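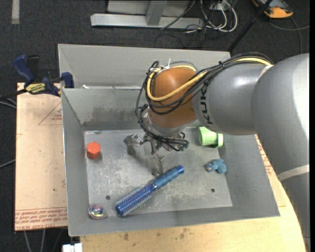

Photograph: Pilar Iturra

THE BOTTOM OF THE BIN
Every household has a container for the things that belong nowhere. A case for leaving it alone, mostly.

There is a hairbrush in it. There is always a hairbrush in it, and it is never the hairbrush anyone is looking for. Near the hairbrush there will be a ball, and near the ball there will be a toy, blue if you're lucky, and with that you have the makings of a bin that could be found in nearly any home in America.

I have been thinking about these bins since December, when I moved from a house in Callmont to an apartment with one closet and had to decide what to do with mine. My mother called hers "the basket," though it was a dishpan. The family across the street on Trernon Avenue used a dresser drawer that had lost its dresser. A good metal bin, I now believe, is the aristocrat of the form. It scuffs, it scratches, it takes on whitish marks from heaven knows what, and it goes on holding your hairbrush with perfect indifference.

The storage business would like us to feel bad about this. I spent an afternoon at Wultden, a shop that sells boxes to put other boxes in, where a very calm young man showed me a set of 18 stackable trays in a shade called Oat. Each tray was to be given a category. I asked him what category a ball was. "Recreation," he said. I asked about a ball whose dog had died. He went to find his manager.

The trouble with categories is that they work beautifully for things that were never lost in the first place. Spoons know where they live. So do socks, until the dryer gets involved. The bin is for the rest: the loose, the single, the still perfectly good. I bought the trays anyway, for $35, and for a week I was the sort of person who owns a tray marked Grooming. Then I needed somewhere to put down a key while I answered the door, and Grooming was closest.

If you must sort, and spring does bring it on, tip everything out onto a table first. A wooden one is kinder on the ears. Wipe the floor of the bin while you can see it, and don't expect the old stains to be impressed by your rag. Pull the hair from the brush. (You knew this was coming.) Wash whatever is washable, toys included, and let it dry before it goes back. Throw out anything you can't name after five minutes, unless it looks like part of something expensive, in which case keep it for another nine years like the rest of us.

What you should not do is start with a goal. A friend of mine in the Görtz building set out to get her apartment down to 900 objects, and she got there, and then spent most of a month buying tape. Her bin had held the tape. It had also held the scissors, the good flashlight and a birthday candle in the shape of a four, which her son, who was about to turn four, had been counting on.

My own bin made the move with me. I emptied it once, in the new kitchen, and had every intention of being ruthless. The brush went back in first. The ball rolled under the stove, and I lay on the linoleum with a yardstick for almost an hour getting it out, along with a fork and a magnet from a dentist I've never visited. All of it is in the bin now. The dentist, I noticed, is open late.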